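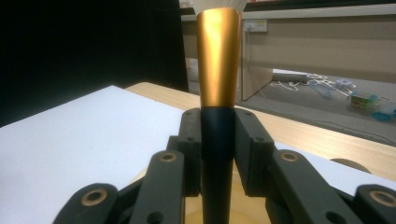 Support > Hand grippers > Munutik > Faults

Print this page | E-mail this page

6.2 Handle slips or turns in the fingers

The Munutik will report a good grip on almost anything. Do not take its word for it – fault code 14 only tells you the fingers have stopped moving.

1. Release the trigger and take the item out.
2. Wipe both finger pads with a dry cloth.
3. Grip the handle again below any metal collar. Smooth, tapered parts slide.
4. Twist gently by hand. If it turns, stop and go to section 23.

Note: Catterall suggests a tighter grip setting. We have yet to see that cure a worn pad.

CAUTION: Keep fingertips clear of the links while they close.

Print this page | E-mail this page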